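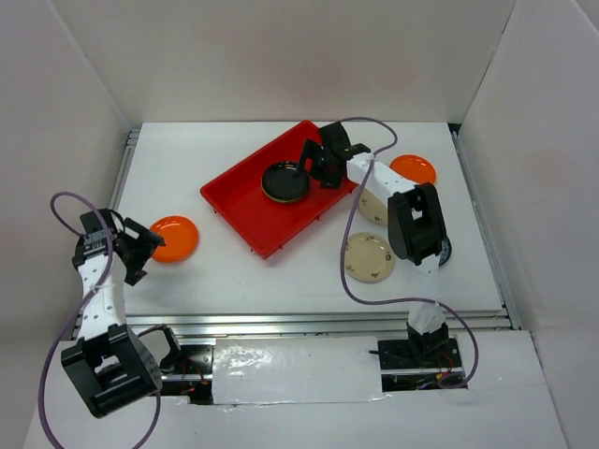

Support Tickets / Table Clearing

Ticket 3486: Plates not released cleanly into tray
Reading time: 2 minutes
Shares: 60

Opened in May by Loubna Younis, Plalbridge site. Unit: Berrada two-arm station.

Reported problem: The station is required to collect six plates in a red tray. The black plate with the gold-colored rim is placed correctly. The second plate is frequently set down on its edge and slides against the first.

Action 1: Gripper opening speed reduced. No change.

Action 2: Release height lowered for the right arm. Of 120 attempts, 60 ended with both plates flat.

Action 3: Tray angle entered by hand before each run. Results improved, but this step is not acceptable in a working kitchen — staff would clear the table sooner themselves.

Assessment: The station may be used for demonstration. It is not yet approved for unattended kitchen work at Hidovville. Glossy plates remain under review.

Status: Open. Referred to the Prurnutdale office.

Comments (2)

mgr_dining: We see the same fault with bowls. Please add our site to this ticket.

nightshift4: Does the manual angle entry survive a restart? Ours did not.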